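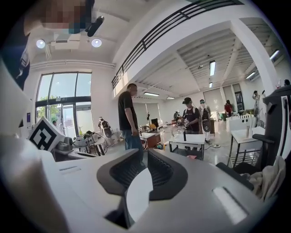

Dretia hand-held gripper, white and gray body.

Florberg Dretia Hand-Held Gripper
Status: available, with safety notice (see below)
Notice posted August 5, 2020

Product overview

The Dretia is a hand-held gripper for recording pick-and-place tasks. The operator squeezes the trigger and the two padded fingers close. Release the trigger and a return spring opens them again. It can be used singly or as a left and right pair. Finger pads are replaceable. The body has no motor.

Sold with: gripper body, fingers with pads fitted, wrist strap, marker mount, hex key, cable.
Sold separately: spare pads, charging dock, second cable, carry case.

Safety notice: return spring retainer

Some grippers in the January production run were built with a return spring retainer that is too soft. The retainer can crack where it meets the housing. When it does, the spring shifts to one side and the fingers may stay shut after the trigger is released. In the worst case the retainer lets go all at once and the fingers snap open.

We have confirmed 30 failures out of the 593 grippers in the run. Most of them stuck closed. Two snapped open, and in one of these the operator's other hand was between the fingers and was bruised. The pads were undamaged in both. 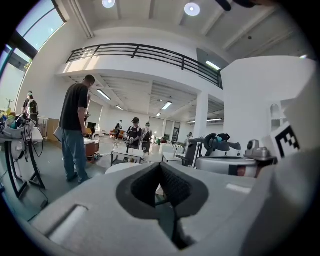 The first report came from our dealer Hegarty, who had a customer's gripper stick halfway through a session. The customer freed the fingers by hand and carried on, and the retainer broke completely later the same day. Please don't do this. A gripper that has stuck once has to come out of use, even if it seems fine afterward.

Which grippers are affected

Look at the label inside the battery door. Affected units have a serial number starting with FL-J. Grippers with any other prefix have the older metal retainer and need no work. If the label is missing or worn, treat the gripper as affected and contact us.

Both grippers of a pair need checking. Pairs were not always packed from the same run.

How to check

1. Switch the gripper off and unplug the cable.
2. Hold it with the fingers pointing away from you and from anyone else.
3. Squeeze the trigger all the way and let go slowly. The fingers should follow the trigger without catching.
4. Repeat with the gripper turned on its side.
5. Listen for a click near the end of travel. A click means the retainer has started to crack.

Keep your free hand clear of the fingers throughout. If the fingers stick, put the gripper down and leave the fingers as they are. Do not pry them apart with a screwdriver. 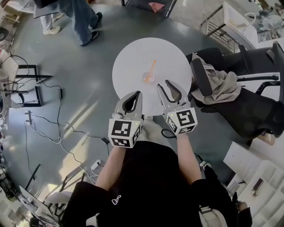

Reading time: 2 minutes

Repair and replacement

Affected grippers can be fitted with a metal retainer at our Flillwood service center at no charge. We pay shipping both ways. Normal turnaround is 24 hours from arrival, and the gripper goes back with new pads if the old ones are worn. Remove the marker mount before shipping and keep it. You will need to recalibrate when you put it back on.

We don't supply the retainer as a loose part. The spring is under load with the housing closed, and opening it without the service jig is how the spring ends up across the room.

Recorded data

A weak retainer changes how far the fingers open before it fails outright. If your recordings use finger width, compare the fully open reading at the start and end of each session. A drop between the two is worth looking at. Sessions with a steady reading can be kept.

Returns

Customers who would prefer a refund on an affected gripper may return it through the dealer who sold it. Please include the cable and strap. Accessories bought separately are covered by the usual terms.

Related items: Dretia spare pads, Dretia charging dock, Dretia carry case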